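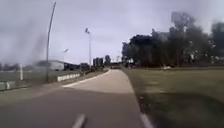
Path and lawn, looking toward the trees.

July, notebook 4, mortar work, Plirosberg cistern

Started 8:15. Areti Economou in until noon, me all day.

Carried on with the samples from the castle cistern. Reminder for whoever picks this up: the cistern is the vaulted one under the upper court at Plirosberg, not the open tank by the lower gate. The old guidebook mixes the two up and so do some of our own bag labels from last season. Anything marked "tank" with a letter after it is from the lower gate and should not be in this tray. I found two of those in the tray this morning and moved them to the shelf under the window.

What we want to know is whether the pink lining on the cistern walls is one job or two. Areti thinks two, with the lower band older and the upper band put on when the vault was rebuilt. I had been going with one. The color difference could just be where water stood.

Samples 82 and 86 are the ones that matter. 82 is from the lower band, north wall, at the foot of the second pier. 86 is from the upper band on the same wall, directly above it. Both have a bit of the backing mortar still attached. 86 was bagged in two pieces that don't join, so I have called them 86 and 86 small.

Morning

Cut a slice from each with the slow saw and set them in resin. The saw pulled a brick lump out of 82 on the first pass and left a hole, so cut a second slice from the other end. Kept the bad one. It shows the edge of the lime around the hole quite well.

While the resin was setting, looked at the leftover crumbs under the low-power microscope. Notes:

82: crushed brick, coarse, edges sharp. A lot of fine brick dust in the lime too, and that gives it the pink. Few lime lumps. Sand is river sand, well rounded, gray and brown grains mixed. One piece of charcoal.

86: crushed brick again but finer and less of it. Lime lumps common, some big enough to pick out with a needle. The sand looks different. More angular, paler, a good many white grains. I would say this is the Pendar sand, or something very like it. Areti agreed after looking at the Pendar reference jar side by side.

If it is the Pendar sand, that leans toward her view. The gatehouse mortars all have river sand except in the repairs, and the repairs are where the pale stuff turns up.

86 small looks the same as 86. No reason to treat it separately but leaving the label as it is.

Acid test

Dissolved 19 grams of each in dilute acid, in the hood. 82 fizzed steadily and was done by lunch. 86 kept going longer. Filtered both and left them in the drying cabinet on low. Will weigh tomorrow, no point doing it damp. Used the last of the medium filter papers. More on order from Fludonetti, but their last box came in the wrong diameter, so check before opening the pack or they won't take it back.

Dropped the beaker for 82 a short way onto the bench when moving it. Nothing spilled that I could see. If the number for 82 comes out low, do it again, there is plenty of sample.

Afternoon

Went through the site record to see what was written about the line between the two bands. The context for the lower band is 509. The sheet says "pink plaster, hard, smooth face, continues behind upper plaster at E end." That last part I had not noticed before. If the lower lining runs behind the upper one, then there are two coats at least at the east end and the question is how long apart. Sheet is initialed but I can't read the initials. No drawing of the spot, and the photo list skips from the vault to the stairs.

The Berge drawings might help. Berge measured the cistern when the water was pumped out for the repair of the court above, and his section shows a step in the wall face at more or less the height of our line. I had taken that as a drafting thing. We only have the photocopy and the east end is in the fold. Areti will write to the museum and ask for a scan of the original sheet.

Talked over whether we could get soot or a dirt layer between the coats. A film of limescale would be even better, as it would mean the lower lining held water before the upper one went on. None of our samples crosses the join. We need one that does, from the east end, a small one, with the face and the backing both in it. It has to go through the permit, so I will draft the request and put the 509 sheet in with it.

Polished the two slices last thing. 82 is good. 86 has scratches from the coarse paper and needs another go.

To do
Weigh residues, sieve, compare with Pendar jar and the river sand jar.
Repolish 86.
Areti: scan of the Berge section.
Me: permit text for the join sample.
Relabel the two lower gate bags properly and fix the sample list to match.
Charcoal from 82 is in the small glass tube, top drawer, wrapped in foil. Do not handle it, it may be enough for a date.

Left 5:40, drying cabinet on, saw off at the wall.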